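The Snack Bag, and the Rest of the Day

Up before six. Coffee, toast, then straight to the table with the red bag.

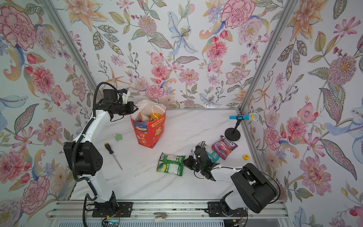
Morning

The bag is paper, red with a white band across the top and twisted rope handles, and the packets were showing over the rim, orange and yellow and white. I can't read the Chinese on the front. Azucena Olvera can read a little and I meant to ask her, then forgot again. The only part I got by myself was the "100%".

The plan was to sort out the snacks before lunch. I have been putting it off since the start of August. The pantry shelf at home holds two plastic tubs, one for sweet and one for salty, and both were full of old crackers. I threw out the crackers. I kept one sleeve of rice cakes that was still sealed.

I want to keep the bag itself. Paper bags with good handles are useful for returning library books, and the last one gave out in the parking lot at Trurnstead with five books in it.

The wallpaper still looks good to me. I was against it when Noemí Ventura picked it, all those peonies and lilies, and I said it would be like eating inside a curtain. I was wrong about that. The gray veins in the tabletop are quiet enough to sit next to it. My favorite is the pale blue lily near the top of the back wall, the one with spots on the petals. Noemí likes the pink one on the right with the yellow center. She has half a roll left over and wants to line drawers with it.

Afternoon

Walked to Henare for drawer measurements. Noemí's dresser is there until her move is done. The drawers are shallower than she told me, so the half roll should do it – I wrote the numbers on the back of the receipt and put the receipt in my coat.

Stopped for stamps and a 10 pack of envelopes. Paid the water bill. Steps for the day were 3,138, low for me, but my knee has been sore.

Evening

Soup again. Called Azucena about the weekend and she talked for 50 minutes, mostly about her sister's fence. She wants the salty things and no sweets, so I will set some aside.

Still to do: wash the tubs, find the labels, cut the drawer paper. The good scissors are missing – I think they went to Henare with the sewing box.

Filed under: Diary, Home, Small Jobs

Comments

wanitz_reader: Use a glue stick for drawer paper, not tape. Tape goes yellow.

Noemí V.: The scissors are here. Also the blue lily is fine but the pink one is better.

pantryshelf: Where is the wallpaper from? I want it for a hallway.

Recent entries
Two Tubs and a Shelf
Library Books, Wet
Noemí Picks the Wallpaper
A Slow Week for the Knee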